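Words on the Tea Bag: How Loose Tea and Bagged Tea Are Named in Small Shops
Project report, second-year course in Food Trade
Students: Ginevra Rinaldi, Arsen Kushnir
Supervisor: Loredana Sorrentino

1. Subject

In our project we studied how sellers of tea use the word "tea". In the trade, tea means the leaves of one plant, Camellia sinensis. A drink from mint or chamomile is called an infusion, or herbal infusion. We wanted to know if the small shops of Gravthorpe keep this difference on their labels, and if the customers care about it.

2. Method

We visited three shops in September: Santoro, Renov and the tea counter inside the Prandex store. In each shop we copied the text of all labels on the shelves, also the small text on the back. This gave us 1101 labels, which was more than we had planned, and the typing took us almost four weeks. After that we asked 100 customers one short question: "Is chamomile a tea?"

The labels were put in one table with columns for shop, name, ingredients and form (loose or bag). If a product had both tea leaves and herbs, we counted it as tea. This decision was difficult and we discussed it two times with our supervisor.

3. Results

At Santoro the word infusion was used on almost all herbal products. At Renov we found "herbal tea" nearly everywhere, and at the Prandex counter both words were mixed, sometimes on the same box. Rooibos was the most confused product. It was called red tea, bush tea, rooibos tea and only rooibos.

Most customers answered yes to our question. Several of them added that they know it is not correct, but they will continue to say it. An older man at Renov told us that tea is anything his wife makes in the teapot.

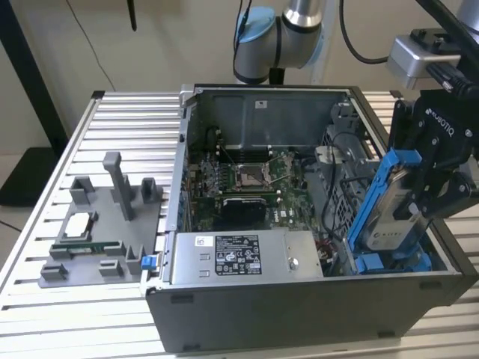 Lụa Chu disagrees with our way of counting the blends, and thinks a box with mostly mint and a little green tea should stand in its own group. We find this a fair remark. For a second version of the table we would need the percentages, and many labels do not give them.

4. What we could not do

We did not look at online shops or at labels in other languages. The prices were also left out, although we noted them for Santoro.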